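Buying a Robot Cell: Reading the Offer
Notes for session 9
Catherine Ritchie
23 August 2023

Last time we looked at what a small robot cell is made of. Today we look at what happens when somebody tries to sell you one, which is a different subject and needs more coffee.

Our case is the Tratine, a bench-top dismantling kit offered by a firm called Iltura to repair shops, recyclers and colleges. You get an arm, a gripper, a set of printed holders, the software and a day of setting up. The brochure says it will "take the strain out of take-apart". I would like you to underline that phrase and write next to it: whose strain, and how much?

What the offer covers

The basic licence allows 2000 recorded moves. Find out early what counts as a move. In the Tratine contract, opening the gripper is a move and closing it is another, so a cautious program that fusses over its grip will eat the allowance before it has done much dismantling. A further block of 2000 can be bought at any time, and the order form for this is the best-designed part of the whole package.

Support is by telephone in the first year. After that it is by a forum, where you may meet other owners and compare silences.

The job itself

Old desktop computers are a fair test for a kit like this. They come in a great many shapes, they are worth little enough that mistakes are affordable, and the parts inside sit at different depths. With the case on its side and the panel off, the arm has to reach down between the drive cage, the power supply and the wiring without leaning on any of them. A salesman's demonstration will usually feature a neat plastic block in the middle of a bare table. Ask to see it go inside a box.
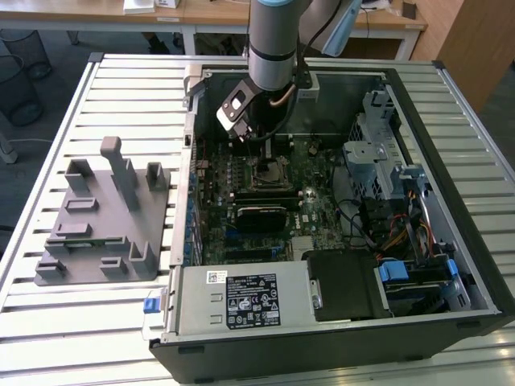

Bheki Ndlovu wrote in the margin of last year's handout that reach was never his trouble with the Tratine. It was the cables. A memory stick stays where you left it, he said, but a cable has opinions, and the kit he tried had been taught where a plug should be and took no interest in where it had gone. He would pay for better sensing before he paid for a longer arm.

I think he is right, and the price list agrees with him by accident, as the sensing pack (sold as Azar) is the dearest extra in it. Read the footnote before you get excited. Azar finds connectors "of known type". The list of known types is supplied after purchase.

Holders

The printed holders deserve more attention than they get. A robot needs things put in the same place each time, and the holder is how you keep that promise. Iltura supplies one set and charges for changes. Lavance, who sell a rival kit, hand over the drawing files and wish you luck. If you own a printer and have a patient colleague, the second arrangement is cheaper. If you have only the printer, think again.

Questions to put to any seller

What happens when the part isn't there?
Who retrains it for a new model of computer, and at whose expense?
Can my own staff stop it, move it and start it again without ringing you?
May I bring my own broken machine to the demonstration?

The last one is worth the train fare. Watch the face as well as the arm.

For next time

Read the Tratine quotation, item 3166 in the course folder, and mark every sentence that contains the word "typically". Then write one side of A4 on whether a shop with two staff should buy, hire or carry on with screwdrivers. "It depends" is accepted as an opening but must be followed by something.

Related notes
Grippers: two fingers, three fingers, suction and regret
How to read a price list from the bottom up
Hiring a robot by the month – Sena Boateng
Safety fences and who props them open – Rhun Rosser
Reading list, revised in April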